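Small Objects on Plain Tables: Notes for Session 2
Product Handling and Display, Clevby Evening Program
12 shares · 2 comments

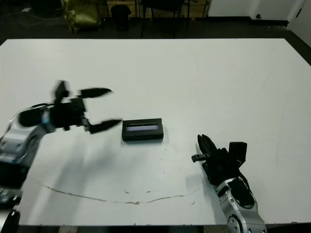

One reply on the course board asked whether a bare table isn't a bit of a cheat, because at home everything sits among mail and coffee cups and has to be found before it can be picked up. It's a fair thing to raise, and I'd like us to keep it in mind all evening, though I do think we learn more by starting with a clear surface and adding the mail later!

So, the small black box. It lies flat, it is wider than it is deep, and it has a pale window set into a dark, glossy casing. Please write down what you'd want to know before you touched a thing like that. Most people begin with "what is it?" and I'd gently ask you to leave that one for last. Start with which way it faces. A window usually tells you (so does a row of small markings, even when you can't read a word of it), and once you know the front you can decide where your fingers ought to go.

For the exercise, take one of the Grimshaw sample boxes from the side shelf and set it near the middle of your table. Pick it up by the short ends, put it down, then try again from front and back. Go slowly. Glossy casings show every fingerprint, and last October we went through nearly 74 wipes in one evening, mostly my own doing.

A word on surfaces. Off-white and matte is kind to dark objects, and you'll see the edges well, but it does smudge. The Ulent tabletops in our room need only a damp cloth, please, and none of the spray under the sink.

Reading before next time: the Plutum packing guide, page 104 to the end of that chapter. Bring one small boxy thing from home, switched off if it switches, and a cloth you don't mind losing.

2 comments · Share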